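Hekbridge Primary – Breakfast and Homework Club
Progress report to the Grestetti Fund
March 11, 2026
From: Marta Ivanyshyn, club lead

Sorry this is a few days over. Parents' evenings, then a boiler, then more parents' evenings. Headings as per your form, except where I've run two together.

Where we are

Both clubs running. Breakfast opens 7.45, doors shut 8.30, children walked over to class by whoever is on. Homework club straight after the bell until 4.45. We said in the autumn we'd have both going every school day by half term and we did, apart from the one Friday when the hall was a polling station and we were turned out with no notice to speak of. Cereal in the library that morning. Librarian very good about it.

Numbers are up on the last report. Full register sheets are in the shared folder, the one called Dalisay – that's just the name of the room, don't let it confuse you. Breakfast is busiest in Years 3 and 4. Homework club is more Year 6 than we planned for, with SATs on the way, and fewer infants. We'd put aside reading time for infants at the end of the afternoon and mostly it's been older ones using the beanbags. Have moved the infant reading to mornings after toast, much better, they're awake.
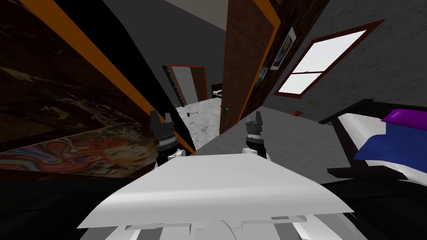 Waiting list for breakfast stands at seven. Could take them tomorrow if we had one more adult in the room, see Staffing. Three of the seven are siblings of children who already come, so the parents are dropping one off and taking the other home again for forty minutes, and they have told me what they think of that.

Staffing

Nam-gil Yoon started in January and does every breakfast plus two afternoons. Food hygiene done, safeguarding done, first aid booked for after Easter. He's taken over the ordering as well, so I am no longer buying milk on my own card on the way in.

We're still one short. Advertised twice in the newsletter and once on the county site. Two people came to look round, one took a full-time job elsewhere, the other needed hours we haven't got. The post is 7.30 to 8.45 and that's a hard thing to build a day round. I'd like to offer it joined up with a lunchtime supervisor's hours, which the school would pay. Head is happy in principle. Need your OK because the grant letter says club staff only. Could you let me know either way before we break up, then I can advertise over the holiday.

Cover for sickness has been me. Fine so far. Not a plan.

Food

Toast, two sorts of cereal, fruit, yoghurt on Mondays when the delivery's fresh. Porridge tried in Febuary, popular with staff. Will try again next winter with more jam.

Bread now comes from Jorgate, the bakery at the bottom of the hill, day-old and at a good price. They drop it at the side gate. Bit of trouble early on with it being left out in the rain, now there's a plastic crate with a lid. Fruit we still buy. The school scheme only covers infants and we don't want juniors watching the little ones eat pears.

Allergies: sheet on the wall by the hatch, copy in the register, updated each half term. Kitchen are checking it with us next week as two have changed. No incidents.

Homework club

Going well but a bit noisy at the changeover. We split the room now – quiet tables by the windows, talking tables by the door – and it has helped, on wet days less so. Laptops: we have the use of the school's trolley but half the children need it at the same time, for the same maths site, and the wifi drops out at that end of the building. The IT contractor has been to see it and gone away again. I've chased.

Year 5 and 6 teachers now send a short note of what's been set, on a Monday. Makes an enormous difference. Before that we were relying on the children's own account of their homework and according to them there was hardly ever any.

One thing we hadn't planned. Four parents have started staying on for the last part of the session to practise their own English while the children finish off. All sat down with the Year 2 phonics books to begin with, have since found them something better. No cost to the grant. Would like to keep it going and could write it into next year's bid if you're interested. Tell me if you'd rather we didn't.

Money

Spend is on track. Under on wages because of the vacancy, over on food, mainly fruit. Equipment line nearly gone: toaster (second one, the first tripped the whole corridor), storage tubs, cups, the folding tables. The tables were the big one and worth it, the old benches took two adults to shift and we were always late out for assembly.

I'd like to move some of the underspent wages across to food for the summer term. Bursar has done a sheet with the figures, attached to the same email as this. She asks that you reply to her direct on that one and not to me as I lose things.

Parents still pay a small amount per breakfast, nothing for those on free school meals. We have not put it up. A few families fall behind, we have a quiet word and it's usualy sorted. Nobody has been turned away over money and the governors are agreed that it stays that way.

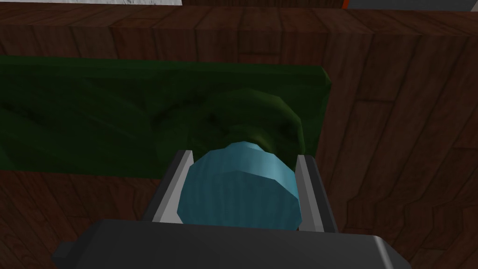
What people have said

Survey went home in book bags and on the app. Book bags did better. Most of it was "please can it open earlier" which we can't, the site isn't unlocked. Other than that:

"He is in on time now, every day, it was a battle before."

"Can there be hot food."

"I got the shifts I wanted at work because of this so thank you."

"My daughter would like you to know the orange cups are too small."

Teachers were asked too. Late marks have come down for the children who come to breakfast and the office is pulling the attendance figures for the term so you'll have something firmer than my say-so. They will follow separately. The Year 4 teacher says her lot are settled by register now and used not to be.

Problems

The vacancy, as above.

Hall clashes. Polling day, then the dress rehearsal, and the book fair parked its shelves across our cupboard for a week. I now have the hall diary on my phone and the office have promised to ask first.

Collection times. Two families regularly late at 4.45. Letter gone, meeting with one of them, better since. We'll have to set a charge if it carries on, though I don't like to.

Storage. We have one cupboard and share it with PE.

Next term

Fill the post. Take the waiting list in, siblings first.
First aid for Nam-gil.
Move homework club outside on dry days, if we can get the picnic tables mended.
Year 6 taper off after SATs, so open their places to Year 3 for June and July. Letter to go out after Easter.
Proper cups.

Visit

You asked about coming in. Any morning but Thursday, when we've got swimming and the coach leaves early. Come for 8 if you want to see it full. Report to the main office not the side gate, the side gate buzzer isn't working. Parking is dreadful, try the church.

I need from you: yes or no on the joined-up post, yes or no on moving the wages money (to the bursar), and whether the next report is due end of term or first week back as the form says one and the letter says the other.

Marta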